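Last updated: Sun 13 January
Print this page | E-mail this article

3.2 Support surface and garment spread

The folding place was left to the participants. Of the surfaces recorded in the Vakness households, the bed was the one used most often for large items, with tables and sofa seats taking most of the small ones. We therefore treat the bed as the default surface in the rest of this section and report the others only where the result differs.

Two properties of a bed matter for folding. The first is area. A double bed allows a garment to be spread to its full width without part of it hanging free, although participants standing at one side often worked close to the edge and let a hem or sleeve drop over it. The second is compliance. A mattress yields under the hand, and the sheet on top of it moves with the garment when the garment is pulled. Wrinkles in the sheet were coded separately from wrinkles in the garment, following the Pavliuk scheme, and the two were not combined at any stage.

Coding was done on still images. The set contains 2288 stills, of which 500 were coded twice. Each still received one of 4 spread grades, from bunched (grade 1) to flat with all edges visible (grade 4). Coders marked the outline of the garment first and graded it second. Where part of the outline lay outside the image, the grade was given on the visible part and the still was flagged.

Contrast between garment and sheet affected the outline step more than expected. Dark garments on light or strongly colored sheets were easy to outline, but their inner folds were hard to read — a deep fold in black cloth and a shadow can look much the same. Patterned sheets caused less trouble than plain dark ones. Figure 4 gives a case of a black garment on a blue patterned sheet, where the upper edge is clear against the print and the darker right portion needs closer inspection.

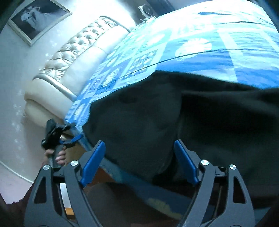
Figure 4. Black garment spread on a bed with a shell-print sheet. The lower edge hangs over the side of the bed.

Strong light on the far part of a bed was a further source of error. Printed detail is lost there, and sheet wrinkles in such areas were left uncoded. The garment outline was kept whenever it fell outside the bright area. A second pass over 30 flagged stills, using the Jandier outline tool, changed the position of some inner fold lines but left the spread grades as they were.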